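Drudley Overseas School Link - your questions

What is the link?
Drudley has supported the primary school at Beketti for 16 years. We pay for teacher training, books and a midday meal. The school is run by its own staff and governors, and they decide what the money is spent on.

How many children go to the school?
There were 396 on the roll in August. Many of them come from families who had to leave their villages, and some walk in from Jurent each morning.

Can I sponsor one child?
We don't run one-to-one sponsorship. Gifts go into a single fund that covers every class.

How much should I give?
Any amount is welcome. A gift of £60 buys a set of reading books for one class, and £200 pays for a teacher's place on the holiday training course.

Can I go out and teach?
We send a small group every other year - usually four or five people. You need a teaching qualification, a background check and two references. You pay your own fare.
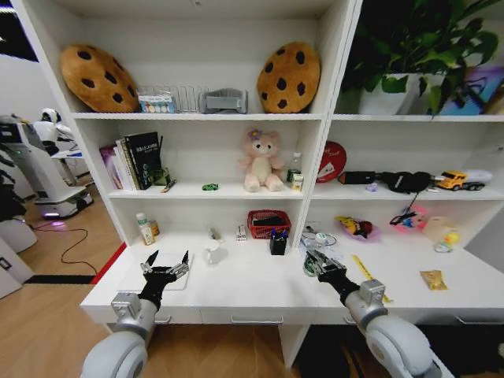
Do you take second-hand books?
We stopped shipping books because the freight cost more than buying them locally. The charity shop in Lockwood will take good ones and passes the proceeds to us.

Do I have to belong to a church?
No. Several churches started the link, but supporters come from all faiths and none.

How do I hear news from the school?
Ask to go on the mailing list. The newsletter comes out each term, by email or on paper.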